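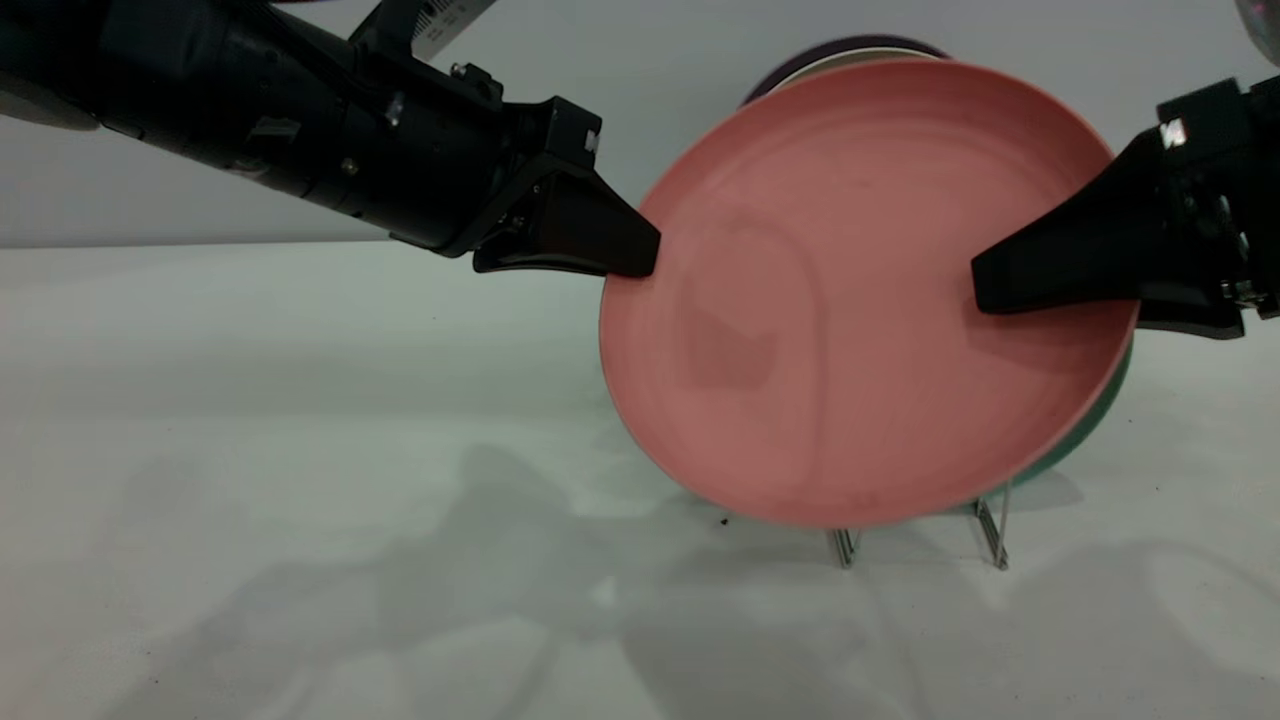
Wanted: Assistant Groundskeeper and Match Day Scorer, Jiltberg Baseball Club

July 4, 2020
By the club office

Jiltberg Baseball Club is looking for one person to fill a combined post at Leka Park, our home ground. The job is part groundskeeping and part scoring, and we need someone willing to do both. We have tried splitting it in the past and found that neither half gives enough hours to live on.

The post is full time from the start date until the end of January, with a longer contract possible after that. During the season you will work 42 hours a week on home weeks and 36 on away weeks. Hours over the winter are shorter and will be agreed with you beforehand.

On the ground side you will mow and edge the outfield, drag and water the infield, rebuild the mound and the batter's boxes after each game, and mark the lines. You will also put the covers out when rain is forecast. They are heavy, and there are always at least two people on shift for it. The mowers are ride-on and we will train you on them. The bullpen on the third base side was relaid last winter and still needs hand watering.

On the scoring side you will keep the official book for all first team home games and for reserve games when they don't clash. Scores are entered on paper first and then into Pravilero, the league's online system, by noon the next day. You will answer queries from visiting clubs about hits, errors and earned runs, and send the final box score to the local paper. If you have scored in a different system that is fine. If you have only scored softball, please say so in your letter, and we will set you a practice game from an old recording.

You should have:

- a season or more of paid or unpaid work on a sports ground of any kind
- a good knowledge of the scoring rules, including fielder's choice, passed balls and inherited runners
- a full driving licence
- clear handwriting

A spraying certificate would help, but we will pay for the course if you don't have one. You do not need to have played.

Pay is 11.37 an hour for all hours, including scoring. The club shirt, boots and waterproofs are provided, and there is a meal on game days. Our shirt sponsor, Trumia, offers club staff a discount at its shops. There is no accommodation with the job. The last bus leaves the ground before most evening games finish, so check how you would get home.

The season is starting late this year and the fixture list may change again. If games are called off your hours will be made up with ground work, and your pay will not drop. Staff keep two metres apart where the job allows, and the scorer has the press box to themselves for now. Tools are wiped down at the end of each shift.

To apply, send a letter of no more than 2 pages and the names of two referees to the club office at Leka Park. Please include a scored sheet from any game, amateur or professional, in your own hand. Photocopies are accepted - we can't return originals. Interviews will be held at the ground and will include a walk round the field and an inning or so of scoring from video. We will write to everyone who applies.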